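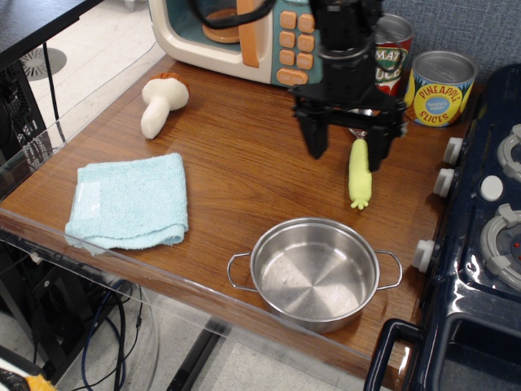
Living with a wood table (and the people who sit at it)

Search tips and how-tos
Type a keyword
Go

We've had the same kitchen table for 13 years and it has been through a lot. Homework, glitter, a fondue phase, one very ambitious gingerbread house. I bought it at a yard sale in Deltevstead with a wobbly leg and a ring the size of a paint can right in the middle, and I've learned most of what follows by messing something up on it and then fixing the mess. I'm no furniture restorer! But people keep writing to me about water rings and crayon, so I finally put the whole lot on one page.

First, figure out your finish

Before you put anything on a wood table, find out what's on it already. Flip up a leaf or crawl underneath and pick a spot you'll never see. Put one drop of water on it and go make coffee. If the drop is still sitting up like a bead when you come back, you have some kind of sealed finish (polyurethane, lacquer, varnish). If it has soaked in and left a dark spot, you're looking at oil or wax or nothing much at all, and you need to be a lot gentler with water.

Mine is sealed on top and bare underneath, which I only found out after I'd scrubbed the underside with a soaking sponge and raised the grain so badly it felt like a cat's tongue. It sanded out fine. Still, learn from me.

Everyday wiping

I keep a small bowl of warm water with a few drops of dish soap by the sink after dinner. Wring the cloth until it won't drip, wipe with the grain, then go over it again with a dry towel. That second pass is the one everybody skips and it's the one that stops the cloudy film. Old cotton T-shirts are great for this. Paper towels are okay but they leave fuzz in the seams.

Things I've quit using on the table:

- All-purpose spray with bleach in it
- The green scratchy side of the sponge
- Melamine erasers, except on one corner that was already ruined
- Furniture polish with silicone (it looks gorgeous for a day and then it's a fingerprint magnet, and it makes refinishing a pain later)
- Straight vinegar, which dulled a patch on my mother's sideboard and I still hear about it

White rings

A white ring means moisture got trapped in the finish and hasn't reached the wood yet, so you have a decent chance. Try the easy things first and work up.

1. Leave it alone overnight. Fresh ones sometimes fade with no help at all.
2. Rub in a little plain mayonnaise or petroleum jelly, leave it a few hours, and wipe it off. I know how that sounds – I was picturing a sandwich too – but it has worked for me more often than it hasn't.
3. Lay a clean, dry dish towel over the ring and press a warm iron on it for a few seconds. No steam. Lift and look, then do it again. Keep the iron moving, and quit if the finish starts to feel soft or tacky.
4. Last resort is a bit of non-gel white toothpaste on a fingertip, rubbed lightly with the grain. It's a mild abrasive, so you may need to buff the spot afterward to get the shine to match.

Dark rings are another story. A black or gray ring has gone down into the wood, and you're into sanding or oxalic acid. I've used the acid once, outdoors, with gloves and goggles and the kids at their aunt's. Read the package front to back before you open it.

Crayon, marker, glue and slime

Crayon comes off with a hair dryer on low and a paper towel. Warm the wax, blot, warm it again. Don't scrape while it's soft or you'll push the color into the grain.

Washable marker mostly lives up to its name. For permanent marker I dab (dab!) rubbing alcohol on a cotton swab, only on the line itself, and I test it under the table first. Alcohol can eat right through shellac, so if your table is an antique, please don't.

White school glue: let it dry completely, then pop it off with an old plastic gift card. Wet glue just spreads. Super glue I leave to Jhonatan Mosquera, who refinished my sister's dining set and gets a look on his face when I mention acetone. He told me to go after it with very fine sandpaper wrapped around a pencil eraser, and to sand the glue and nothing but the glue. It took me a whole Thursday evening and you can't find the spot now.

Slime is the one that makes me want to move out. Put a bag of ice on it until it's stiff, lift what you can, then soften the leftovers with a cloth dampened in warm soapy water. For the bit that's stuck in the seam between the leaves, a wooden toothpick. Several wooden toothpicks.

Scratches, from bad to barely

For hairline scratches on a medium or reddish-brown table, rub a shelled walnut along the scratch, wait a couple of minutes and buff. (Skip this one if anyone in the house has a nut allergy.) A felt-tip touch-up marker does the same job with fewer crumbs. Buy a shade lighter than you think you need, you can always go over it twice.

Deeper scratches want a wax filler stick. Warm it in your hand, press it across the scratch, and level it with that same gift card. I keep three browns in the junk drawer and smoosh them together until the color is close.

Dents are kind of fun. On bare or oiled wood you can lay a damp cloth over the dent and touch it with a hot iron, and the crushed fibers swell back up. It doesn't work when fibers are torn, and on a sealed top you're more likely to cloud the finish than fix the dent.

When the table is also the playroom

Ours is the only big flat surface in the house, so it gets used for everything. Some things that help:

- Felt pads aren't only for chair legs. Stick them under anything heavy with hard plastic feet that gets dragged around, like a pencil sharpener or a toy cash register.
- A vinyl mat is great for paint, but take it up at night. Some vinyl reacts with lacquer if it sits for weeks and you get a sticky patterned patch in the shape of the mat's backing. Ask me how I know.
- Give play food its own shallow bin that can be carried to the table in one trip and carried away in one trip. Same for toy appliances if you have the shelf for it.
- Wipe plastic toys with soapy water and dry them well before they go back on the wood. Plush vegetables and the like go in a zippered pillowcase on the gentle cycle if the tag allows it, and then air dry. Check for batteries or metal bits first.
- Battery compartments deserve a look every so often. A leaky battery on a wood table will leave a mark that no walnut is going to help with.

A toy microwave can sit at the back edge and stay there all afternoon as far as I'm concerned, as long as there's room up front to cook. 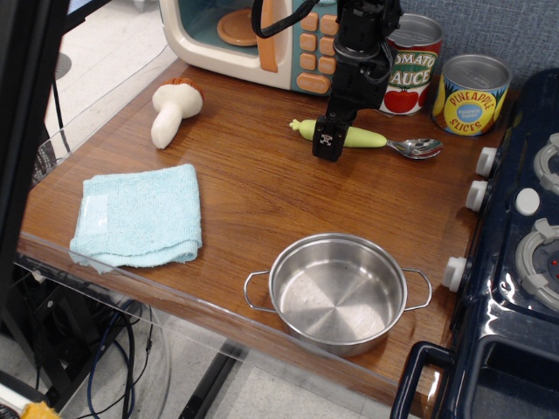
Sun, heat and the great July swap

Sunlight changes wood whether you like it or not. Cherry darkens, walnut goes lighter, and pine turns the color of a school bus if you let it. We had a bowl parked in one spot for most of a year and there's still a ghost of it. Now every July I turn the table end for end, and I move whatever lives in the middle when I think of it, which isn't as often as I'd like.

Leave your leaves out in the light with the rest of the table now and then, too. Brayan Mamani down the street kept his in a closet from the day he bought the set, and when he pulled them out for a graduation party they were a completely different color from the top. A tablecloth saved the day.

For heat I use cork trivets, thick ones. Pizza boxes are sneaky – the bottom gets hot and steamy and you don't notice until you pick the box up. Same with a laptop that's been running all day.

Wobbles

Check the floor before you blame the table. Slide it a foot over and see if it still rocks. If it does, turn it upside down on a blanket and look at the bolts where the legs meet the corner brackets. Snug them a little at a time, going around like you would with lug nuts on a car. Don't crank one all the way down first.

If a screw just spins, take it out, dip a couple of wooden matchsticks (heads snapped off) in wood glue, tuck them in the hole, trim them flush and let it dry overnight. Then drive the screw back in. My wobbly leg was fixed exactly this way and it's been solid ever since, even with somebody's uncle leaning on it every Thanksgiving.

Oiling, for those of you with oiled tops

Use an oil made for the job, put on a thin coat, wait as long as the can says, and wipe off everything that hasn't soaked in. Thick coats stay gummy. And spread those oily rags out flat outdoors to dry, one layer, before you throw them away. Wadded-up rags with linseed oil in them can catch fire by themselves, and I don't care how tired you are, do that part the same night.

Next on my list is the bench that goes with our table, which has a split along the front edge and something blue in it that I'm afraid might be nail polish. I'll add a section when I've had a go at it.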